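Ticket 3000: pale yellow watch stopped, strap won't sit flat
Product: Rondix quartz, pale yellow strap
Opened by: Borghild Solheim
Status: closed

Borghild Solheim, April 13, 2026
The watch stopped last week at 11 minutes past five. I had it serviced by you in July and the battery should have had plenty left in it. The strap has also taken on a curve and the loose end won't lie against the rest. I keep it with my bracelets, and everything was out on the dressing table when I noticed, so I have gone through the lot at the same time. A pearl bracelet, a pink beaded one with a paw charm, a silver bangle and a few small bits. I use a shallow box for them and I haven't settled what goes in it.

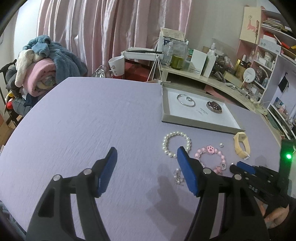

Frøydis Rønning: Please check for a magnetic clasp before anything else. If the watch lies against one overnight it can run slow or stop, and a new battery won't put that right. Can you say which of the bracelets closes with a magnet? Also, please pull the crown out and push it back in until it clicks, then leave the watch for an hour and tell us if the second hand moves.

Borghild Solheim
Tried the crown. It clicked, the second hand moved for 5 minutes and then stopped again. I then went through the clasps with a paper clip on a thread:

Pearl bracelet: elastic, no clasp at all.
Pink bracelet: elastic, no pull.
Silver bangle: no pull.
Silver chain from Patrício (kept in a drawer, not on the table): magnetic, strong pull. The clip jumped to it.

The chain was in the drawer under the watch for most of the winter. I have moved it to the hall cupboard.

I set the watch on its side with the strap fastened, as your care leaflet says, so that the back of the case gets some air. The back is clean as far as I can see. No green marks and nothing round the rim.
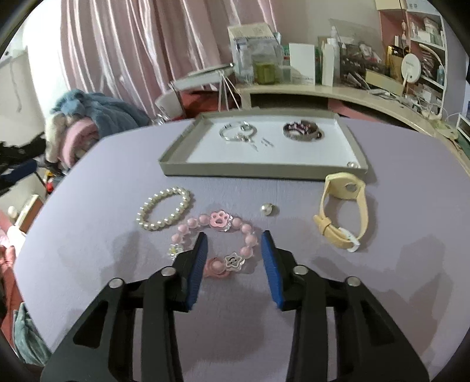 I left it like that overnight and tried the crown again in the morning. Same result, a few minutes and then nothing. The time it stops at is different each time, so I don't think the hands are catching.

Frøydis Rønning: Thank you, that is useful. Stopping at different times after a short run points to the battery or the contact under it. Please post it to the Trostach workshop with the ticket number on the outside. For the strap, warm water and a drop of washing-up liquid, then lay it out flat under a book. Don't use Flendura cleaner on it, as that is meant for metal only.

Borghild Solheim
Posted this morning, signed for. I have done the strap on my other watch the same way and it came out flat after two nights.

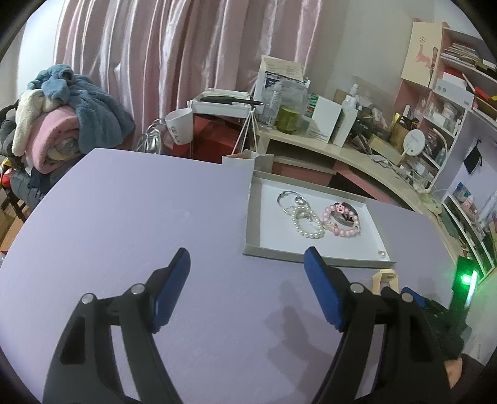
Storage is the other thing I wanted to put on the ticket. I had been dropping everything in one heap and the charms scratch whatever they lie against. The bangle, the pearl bracelet and the pink one now go in the box tray, with the two tiny pearl pieces by themselves in the near corner so they don't end up inside the bracelets. The watch will have its own place when it comes back.

Frøydis Rønning: Workshop report. Battery flat, contact slightly bent, both seen to. Movement demagnetised as a precaution. Ran for 129 hours on test without stopping. Returned by post, no charge under the service guarantee.

Borghild Solheim
Arrived and running. Please close.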